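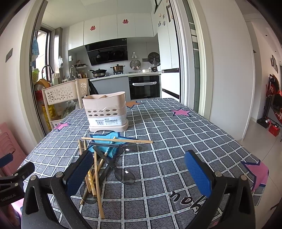
Xinyi Luo
I do not accept that the pads are the cause, and I would ask that the title of this topic be changed until the inspection is complete. The arm at Limham closed past its commanded width on a wooden chopstick, the chopstick split, and a piece of it left the table. Those are the facts we have. The pads were mentioned in the first call because they had been replaced, and the word has stayed in every message after that.

limham_bench
Thank you. I opened this topic on behalf of the Limham bench and I will restate the event for members who were not on the call.

The cell was running the utensil task: chopsticks and spoons lying mixed on a cloth, to be picked one at a time and placed upright in a plastic holder. The policy had been trained on hand-held demonstrations recorded in home kitchens and dining rooms. During a supervised run the gripper approached a chopstick that was lying across a spoon handle. It closed, reached contact, and went on closing. The operator pressed the stop. The fingers held their position, as they are configured to do, and the chopstick broke under the load that remained. The operator was wearing eye protection. There was no injury.

The cell has been locked out. The gripper, the pads and the broken pieces are bagged and labeled. No further runs are permitted on that arm until the report is signed.

Title changed to "Over-closure on utensil task, Limham cell" as requested.

tmarsh_cells
Was the force limit active? The cell checklist calls for it to be confirmed at the start of each session.

limham_bench
It was active and was confirmed at the start of the session. The limit is applied to motor current, averaged over a short window. A slim wooden stick between two rubber pads gives very little resistance until it is well compressed, and the log shows the current under the limit until just before the stop.

tmarsh_cells
Then the limit did not protect anything in this case, and I would like that stated in the report in those words. We have several sites relying on the same setting.

Xinyi Luo
Agreed on the wording. My concern is with the width command itself. I have read the log from Limham and the policy asked for a width well below the thickness of a chopstick. The controller did what it was told. If we write this up as a hardware fault, the sites will change their pads and continue to run the same model.

pad_and_screw
With respect, the two are connected. The hand-held units report finger width from the finger position, and the width is zeroed with the pads touching. If a pad is changed for a thicker or thinner one and the unit is not zeroed again, every demonstration recorded afterward carries the error. The model then learns it. So the pads can be the cause even though the arm did exactly what it was told.

I have maintained these units for two projects. The blue textured pads are held by small screws, and the pad can sit slightly proud at one end if the screws are not tightened evenly. You will not notice it on a mug. You will notice it on a chopstick.

Xinyi Luo
That is a fair argument, and it is a different argument from the one made on the call, which was that the pads on the arm had slipped. I withdraw my objection to examining the pads. I maintain it as regards the pads on the arm.

codotby_support
Posting on behalf of Codotby. Our export tool reads the zero value from the session header. If the header has no value, the tool uses the last one stored for that unit and writes a warning to the export log. It does not stop the export. We are able to confirm that warnings of this type are present in the export that was used for the Limham model.

tmarsh_cells
Who reads the export log?

codotby_support
The log is delivered with the data set. Our documentation advises that it be reviewed before training.

tmarsh_cells
I asked who reads it. At our site it goes into an archive folder and stays there. I suspect the same is true at Limham. A missing calibration value on a device whose output will later drive a powered gripper should block the export. A line of text in a file is not a safeguard.

codotby_support
The comment is noted and has been passed to the product team. We would point out that a number of users export data for purposes that do not involve force or width, and a hard stop would interrupt their work. An optional strict mode is under consideration.

pad_and_screw
Optional, and on by default, please.

limham_bench
An update dated 14/04/2023, following the data review.

The training set holds 2,347 demonstrations of the utensil task. Of these, 403 were exported with a carried-over zero value. All of them came from the same hand-held unit, and all were recorded after its pads were replaced in March. Measured against a steel gauge, that unit now reads 11 tenths of a millimeter narrow across its full travel. The other units in the pool were checked on the same gauge and read correctly.

The pads on the arm were found secure, with no slip and no wear outside the limit. Ms. Luo was correct on that point.

The review also looked at whether the error alone accounts for the command recorded in the log. The answer at present is that it does not. The commanded width was lower than the offset would explain.

Xinyi Luo
I would like the second point investigated with the same care as the first. I have watched a large part of the recordings from that unit. Many show wooden chopsticks and spoons with a clear gray bowl lying together on a light blue cloth, on top of a tablecloth that is itself printed with stars, lines and lettering. One chopstick lies over another, and a black handle crosses both. When a person closes the fingers in a pile of that kind, it is common to pinch the item hard to be certain that it does not roll. The rubber gives, and the reported width falls. A person can feel when to stop. The model receives only the number.

In other words, some of those demonstrations teach an over-tight grip even where the zero value is right.

pad_and_screw
I can support that. Collectors squeeze. They are instructed not to, and they do so anyway after a chopstick has rolled away from them a few times. The trigger on a hand-held unit has no stop apart from the object between the pads.

harbor_lane
I am going to disagree with the direction this is taking. The recordings are of ordinary homes and ordinary tables, and that is their value. If we begin to discard every demonstration in which the items overlap or the cloth has a pattern, we will be left with a clean set that prepares the arm for nothing. The demonstrations are not the safety system. The safety system is the width floor and the force limit, and at Limham one was absent and the other was too slow.

Xinyi Luo
I have not proposed discarding the cluttered recordings. I propose that the width channel be corrected or masked where the reading falls below the known thickness of the object.

harbor_lane
Known by whom? The thickness of a chopstick changes along its length.

Xinyi Luo
By measurement at the thin end. It is a small amount of work for each set of utensils, and it can be done when the items are entered in the session sheet.

harbor_lane
I would accept that as an addition to a hard floor in the controller. I would not accept it in place of one.

huynh_integration
Huỳnh supplies the controller settings for three of the sites represented here. A hard floor on commanded width is available in the present firmware and is disabled as delivered, because it must be set for each task. For utensils we can supply a starting value this week. Please do not copy the value to a task with thinner items, such as paper or film. We noticed that utensil holders are sometimes recorded with part of their plastic wrap still on them, and a policy may try to grip the loose film. With the floor set for chopsticks, it will fail to hold the film. Operators should expect that and should not lower the floor to get past it.

tmarsh_cells
What happens on stop? The fingers held position and the wood broke after the button was pressed. I find that the most serious part of the report.

huynh_integration
Holding on stop is the standard configuration, intended to prevent a heavy object from falling. For light utensils a release on stop is permissible, subject to the site's own risk assessment.

pad_and_screw
A release can throw a bent chopstick as well. I would want to see a slow open.

huynh_integration
A slow open can be configured. We have no test data for it on thin wood and will not recommend it until we do.

watirgate_moderator
The Watirgate safety group has read this topic and issues the following interim measures for all member sites running utensil tasks.

Hand-held units are to be zeroed on a gauge after any change of pads, and the value entered in the session header before recording begins.
Exports that carry a zero value warning are not to be used for training on a powered gripper.
A width floor is to be enabled in the controller and recorded on the cell checklist.
The screen in front of the operator is to be closed during all runs, and eye protection remains mandatory behind it.
Stop behavior is to remain at hold until test results have been posted here.

Sites have 10 working days to confirm in this topic.

harbor_lane
Confirmed for our site, with the floor enabled today. I ask that the slow open tests include bamboo as well as plain wood.

tmarsh_cells
Confirmed, except for the screen. Ours does not reach the near edge of the table and a longer panel is on order. The cell will stay off until it is fitted.

limham_bench
Confirmed. The affected unit has been zeroed and returned to the pool. The cell remains locked out, and the question of the remaining width error is still open. Ms. Luo will have the corrected width channel for review as soon as our first pass is finished.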